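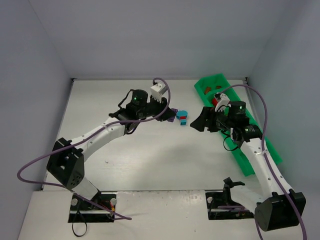

The Woninholm brick kits have reached the end of their second funding period, and I am less sure of them than I was when I signed the application. The kits are small sets of toy building pieces with a card of models to copy, meant for children who get stuck on instructions that run to many steps. The model we have argued over most is the shortest on the card, a red piece between two teal ones, with the purple piece left to one side as a spare. It was supposed to take a child a minute. In the Lokham sessions it was the one they most often asked for help with, and I can't tell you whether that is a fault in the model or in the card.

First, the money. The grant allowed up to 2,000 dollars for pieces and printing in this period. We have spent 1,454. The difference is the reprint of the cards, which I held back in June when the first complaints came in. I would like to carry it over. If the foundation would prefer it returned, please let me know before we book the printer at Campos.

Attendance was 53 children signed up and 41 who came to two or more sessions. The original plan said we would report "improved confidence." I have a folder of feedback forms that say so, nearly all filled in by adults at the end of an afternoon when the adults wanted to go home. I don't think the forms are worth much and I have not turned them into a chart.

On the pieces themselves, the parents were divided. Some thought three to a model was too few to hold a child's interest, and a couple told us the see-through color is hard to pick out on the printed card. I had put the second complaint down to our cheap printing until we heard it again at Andmont, where the cards came off a much better machine. 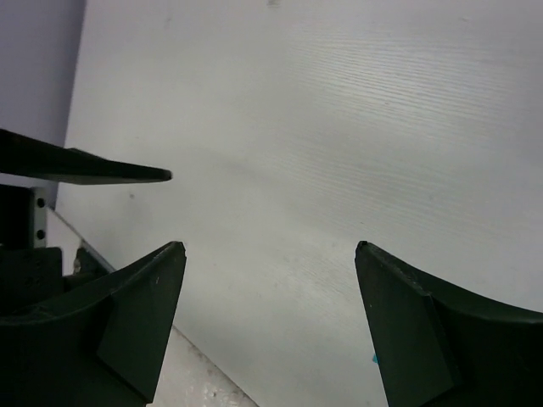
Consuelo Paredes disagrees with me on most of this and has asked that her view go in. She thinks the short model is doing its job, that children asking for help is what the sessions were for, and that I am treating every question as a failure of the card. She would leave the models alone and spend the rest of the money on more afternoons at Lokham.

She may be right about the questions. I still don't see how we would know, given that we never wrote down what the children asked. Starting with the next Thursday group, Teodoro Paredes will keep a plain list: which model, what the question was, whether the child finished. It is dull work and should have been in the plan from the beginning.

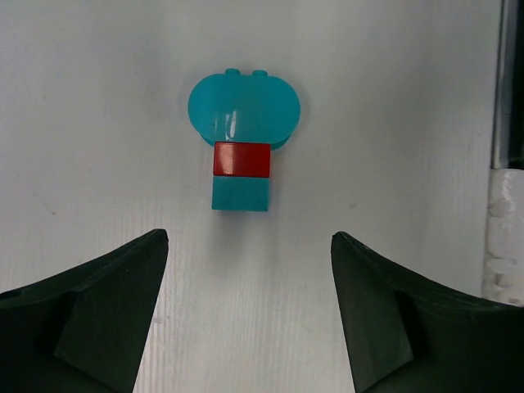 The other change is to the card. The current drawing shows the short model from the front only, and the curved piece comes out looking like a plain block with its corners rubbed off. The new drawing adds a view from above, where the two rounded sides are easy to make out and the order of the colors is clear. I have asked for one test sheet before any full print run. If the list shows the same number of questions with the new sheet as with the old one, I will recommend that we drop the card and let the children copy a finished model instead.

Still outstanding: the storage boxes for Andmont, and a decision on the carryover.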